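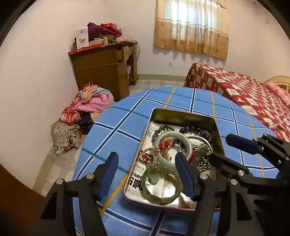

Sixten Kristiansen wrote:
no, two people on one tangled chain should not be in the rules at all. One operator, one item. The draft as it stands lets people do whatever.

grippy_lou wrote:
for anyone just landing here, we're on section 4 of the collection rules, small and tangly objects. Draft is in the Usitby folder. Comments close Thursday. Please read it before posting, last round half the replies were about stuff that isnt in it

Henryk Tomaszewski wrote:
Read it. Mostly fine. My gripes

- "start pose" still not defined. Tips in view, fingers open, not touching anything. Say that. Three lines max.
- jewelry and cables lumped together. A gold chain and a power cord do not behave the same in rubber pads
- no rule on when to give up on a grasp

Third one matters most. I've sat through clips where somebody pokes at a necklace for ever and the label says "pick up necklace". Useless for training unless you trim it, and trimming eats my whole afternoon.

padwear wrote:
Give up after 4 tries, open fully, back off, restart. That's what we did on Lellness and it worked ok. Label the failed ones as failed, don't delete.

Sixten Kristiansen wrote:
4 is too many for thin chain. By then it's a knot and the next operator gets a different task from the one on the sheet. I'd say two.

padwear wrote:
two is nothing. You lose all the recoveries and recoveries are the good part. A policy that has never seen a slip just freezes when it slips

Sixten Kristiansen wrote:
Then collect recoveries on purpose as their own task. Don't let them leak into everything.

mossgate wrote:
Both of you are argueing about a number when the draft doesn't even say what a try is. Is it a close of the fingers? contact? I count a close. My coworker counts a lift. We compared sheets in January and they didn't match at all

Henryk Tomaszewski wrote:
Close of the fingers. Put it in the definitions. Agree with mossgate, should have been there from the start.

grippy_lou wrote:
added - "a try is one full close of the fingers, with or without contact." Shout if you hate it

tinbox wrote:
Question on the bangles. Our sheet says grab stone and glass bangles across the ring, so one finger inside and one outside. Draft says both fingers outside. Which? We have 200 episodes done the first way and I am not redoing them

Sixten Kristiansen wrote:
Both outside squeezes the ring. On jade or glass I wouldn't. One in one out, grip the wall, low force.

Henryk Tomaszewski wrote:
One in one out only works if the finger fits next to whatever else is in the box. In a full tin you end up shoving beads around. I'd allow either and make people log it.

tinbox wrote:
logging it is fine. "either" is fine. I just want it written down somewhere that isn't a chat message

padwear wrote:
also PAD CHECKS. Section 2 says inspect pads daily. Daily is too loose when some people do 15 episodes a day and some do 300. Should be by episode count. Wipe them too, lint gets on the rubber and beads start to slide

mossgate wrote:
+1. And screws. Had a finger screw back out halfway through a morning on the Zinholm set, grip went crooked, only caught it in review

grippy_lou wrote:
Will move pad + screw check to episode count. Need someone to propose the count, I don't have wear data

padwear wrote:
I'll dig ours out tonight

Sixten Kristiansen wrote:
Back to my first point as it got buried. Two grippers. If one holds and one pulls, fine, that's bimanual and it gets its own label. What I object to is two separate people reaching in with no lead. They bump, they both back off, and the clip teaches hesitation.

Henryk Tomaszewski wrote:
That I can agree with. But the wording you sent bans any second gripper near the table, and that throws out handovers. Sopacua is nearly all handovers.

Sixten Kristiansen wrote:
ok. "Where two grippers are in use, one is named lead before recording starts. The second does not enter the container until the lead has closed or backed out."

mossgate wrote:
backed out how far? clear of the rim?

Sixten Kristiansen wrote:
Clear of the rim, yes

padwear wrote:
still think this is overkill for homes. People collecting in a bedroom or a kitchen aren't going to read a paragraph about who's lead

Henryk Tomaszewski wrote:
They'll read one line on the task card. Put it there, keep the long version in the draft.

grippy_lou wrote:
Pasting Sixten's text in as 4.6 with the rim bit. Number of tries still open, I have padwear at 4 and Sixten at two. Anybody else, post a number and what objects you ran it on

tinbox wrote:
three, beads and cord pendants. never ran thin chain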